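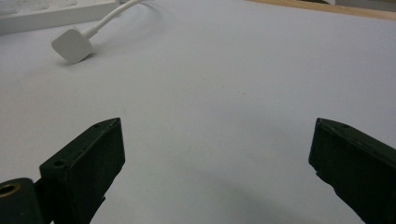
*Gripper over the white table*

**Gomutdale – is the winter update worth going back for?**
Forum: City & Management Games > General

---

**psuvarna** wrote:

I bought Gomutdale last year and put it down after two towns. The one where you run a valley, the river floods every spring and you have to keep the mills fed. I liked the look of it, but both of my games died the same way. Grain ran out in late winter, people left, and then there weren't enough workers to plant.

The patch notes say storage was reworked. Has anyone played a full game since? I don't want to sink another weekend into it if winter is still a coin flip.

---

**gurnberg_mayor** wrote:

Storage is better. Granaries now share stock if they're joined by a paved road, so you don't get one full barn on the east bank while the west bank starves. That was most of my trouble before.

Winter is still hard. I don't think it's a coin flip, though. You need to stop growing in the fall. If you take every family that shows up at the gate, you'll run out by the thaw.

---

**saeed_r** wrote:

I disagree with that. Turning families away costs you reputation, and the traders come less often when your reputation is low. I take everyone and put the new people straight on fishing. My current town has 979 people and I haven't had a hungry winter in a long time.

---

**gurnberg_mayor** wrote:

What map? Fishing is fine on the lake maps. On the narrow river ones the fish run out.

---

**saeed_r** wrote:

Lake, yes. But I did it on the river start too, with docks at both ends of the map.

---

**Azadeh S.** wrote:

Docks at both ends only work if you've got the bridge, and the bridge takes stone you don't have in the first couple of years. On a river start I go with gurnberg_mayor: close the gate after harvest, open it again when the ice is off. The reputation hit is small and it comes back after a festival.

psuvarna, how many mills were you running? A lot of people build the second mill too early. A mill keeps its workers all year even when there's nothing to grind, and they eat the same as everyone else.

---

**psuvarna** wrote:

Two mills by the second fall, so that might be it. I thought they laid people off in winter like the sawmill does.

---

**Azadeh S.** wrote:

No, that's only the sawmill and the brickyard. You have to pause a mill by hand. The pause button is in the second tab of the building window, under the wage slider.

---

**alipour_siamak** wrote:

Going the other way here. I went back for the update and quit again after seven hours. The storage change is good, but they didn't touch the late game. Once you pass 1000 people there's nothing left to decide. You place the same housing block over and over and wait for money. The cathedral is one long building job with no choices in it.

If you want a supply chain game, I'd get Roteck. Uglier, worse menus, but the chains matter right to the end.

---

**saeed_r** wrote:

Roteck crashes every time I open the rail screen. I wouldn't send anyone there.

---

**alipour_siamak** wrote:

Turn off the animated water. That fixed it for me.

---

**saeed_r** wrote:

I tried that. It still crashes, but later.

---

**Ardalan Shahbazi** (moderator) wrote:

Roteck has its own thread. Crash reports are better off there, where people have posted save files.

On the original question: I've finished one full game since the update, river start, normal difficulty. A few things that aren't in the patch notes:

- Grain spoils slower in stone granaries than in wooden ones. Before the update they were the same.
- The flood warning comes earlier, so you have time to move stock uphill.
- Traders will now sell grain in December, at up to triple the fall price. Keep some coin back for it.

I'd say it's worth another try if food was what stopped you. If you were bored by the big town stage, I agree with Siamak that it hasn't changed.

---

**gurnberg_mayor** wrote:

Didn't know about the stone granaries. Does that include the small one you start with?

---

**Ardalan Shahbazi** (moderator) wrote:

The starter one is wooden. You can upgrade it in place, but it has to be empty first.

---

**psuvarna** wrote:

Thanks, all. I'm going to start a new river town with one mill and the gate shut after harvest. If it goes under again I'll try the lake map and saeed_r's fishing.

---

**babaei_builds** wrote:

Does anyone know if old saves load after the update? Mine gets to the map and then the roads are missing.

---

**Azadeh S.** wrote:

They load if you turn off mods first. Save once without them, quit, then turn them back on. My roads came back, but I had to replace two of the bridges.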